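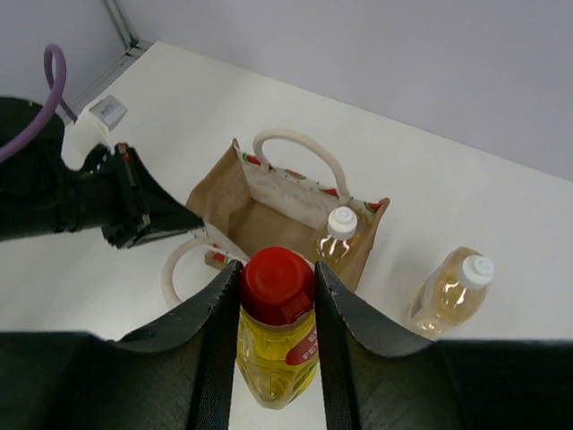 How do you get bottles home in a shopping bag without them tipping over? Stand the heaviest one in first, right against a side wall, and fill in next to it so nothing has room to slide.

I worked this out on the walk back from the market in Wollville, which takes me about 119 steps from the bus and then a long hill. I used to lay the oil flat on top of everything. After 2 leaks in April I stopped.

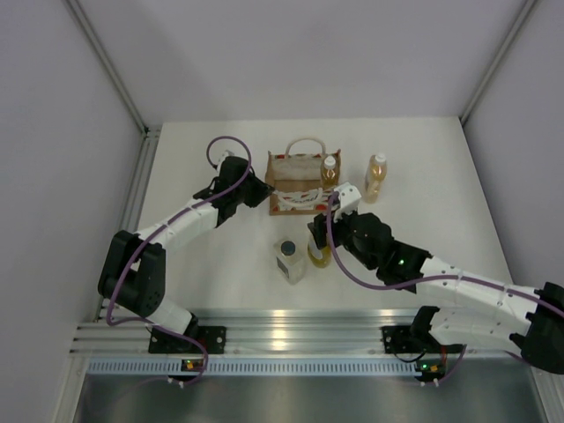

Square bottles go in the corners and round ones go between them. I tighten every cap before I pack, even on new bottles. Rope handles are easier on my hands than flat ones, but they flop into the opening, so I fold them outward first. With 5 bottles or more I take a second bag. The one from Skikbridge is still holding up.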